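衣替え、まだ終わってない。もう10月も後半なのに。

9月のうちにやるつもりだった。毎年そう言ってる気がする。押入れの上の段から冬物をおろして、夏物を詰めて、それで半日。のはずが、今年は洗濯機が先に音を上げた。脱水のときだけガタガタガタ、と床ごと鳴る。下の階の人ごめんなさい。

とりあえず洗える分だけ洗って、たたんで、ベッドの上に置いて、力つきる。その繰り返し。

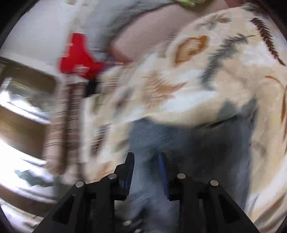

カテゴリ:くらし/洗濯と片づけ

で、洗濯機の話。Skivaの縦型、買ったときの値段は忘れた。水平が狂ってるだけかと思って、脚のねじを回してみたけど変わらず。説明書を探すのに30分近くかかった。冷蔵庫の横の袋に入ってた。なぜ。

説明書によると、厚手のものを一枚だけで脱水するなとのこと。片寄るから。あー、やってた。デニムだけ別に洗いたくて、いつも一枚で回してた。色落ちがこわいので。

バスタオルを2枚いっしょに入れたら、だいぶおさまった。修理を呼ぶ前に気づいてよかった。駅前のTrivbridgeに電話したら出張だけで3000円と言われて、いったん考えますと切ったところだったから。切ってよかった。

デニムの洗い方、人によって言うことが全然ちがう。洗うな派、毎回洗え派、お風呂で一緒に洗う派(これはさすがに面倒)。わたしは月に一度くらい、裏返して、水で、弱め。洗剤はKorletey の液体のやつ。においが弱いのがいい。前のは柔軟剤みたいな甘いにおいがして、くしゃみが止まらなかった。

干し方もいろいろ試した。逆さに吊るすと早いと聞いてやってみたら、たしかに早い。ただ裾に洗濯ばさみの跡がつく。内側に当て布して解決。当て布といっても古いハンカチを切っただけ。ポケットの袋は外に引っ張りだしておくこと。これを忘れるとそこだけいつまでも湿ってて、しまったあとに嫌なにおいがする。した。去年。
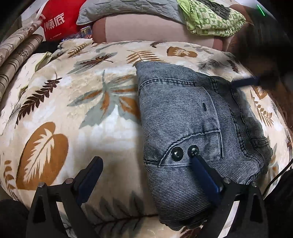 しまう場所の問題もある。うちは収納が少ない。備え付けの棚は幅82センチ、奥行きは浅い。ケースを買うときに奥行きを測らずに行って、最大115リットルとかいう巨大なやつを買いかけた。入るわけない。店で一回スマホに撮ってあった棚のメモを見て、あわてて戻した。ギリギリセーフ。

結局買ったのはKistwoodの布のケース、小さめ。ふたがファスナーで、正面に透明の窓があって中が見える。ただ取っ手が片側だけ。なんで両側につけないのか。引き出すとき斜めになって、となりのケースに引っかかる。来年買い足すかは保留。

たたみ方は長方形にして立てて入れる方式にした。これは続いてる。重ねると下のものを引っぱるたびに上が崩れて、三日で元通りだったから。立てるとそこまでひどくならない。ただしニットは立てるとくたっとなるので寝かせる。分けるのが面倒でまとめて寝かせた段もある。まあいい。

あと防虫剤。去年のが引き出しの奥からでてきた。「おわり」の文字が出てた。いつ終わったんだろう。セーターは今のところ無事。新しいのを買ってきたけど、引き出し用とクローゼット用をまちがえて、まだ封も開けてない。レシートどこやったかな。

手放すものも少し。迷ったら一年置く、というルールにしてたら迷う袋が年々ふくらんで、今年ついに押入れから出せなくなた。ので、ルール変更。一度着てみて鏡の前で「うーん」と言ったら出す。これは早い。ただ昔のコートだけは「うーん」と言ったけど戻した。裏地が好きなんです。着ないけど。

残りは靴下の引き出しと、玄関の上着。玄関のは寒くなってからでもいいか。靴下は片方だけのが何足もあって、見るのがこわい。洗濯機の裏に落ちてる説が有力なので、次はそこを掘ります。水平の脚をもう一回いじるついでに。

2021年10月24日

お問い合わせはメールフォームから | 当ブログの文章・写真の無断転載はご遠慮ください | ページの先頭へ戻る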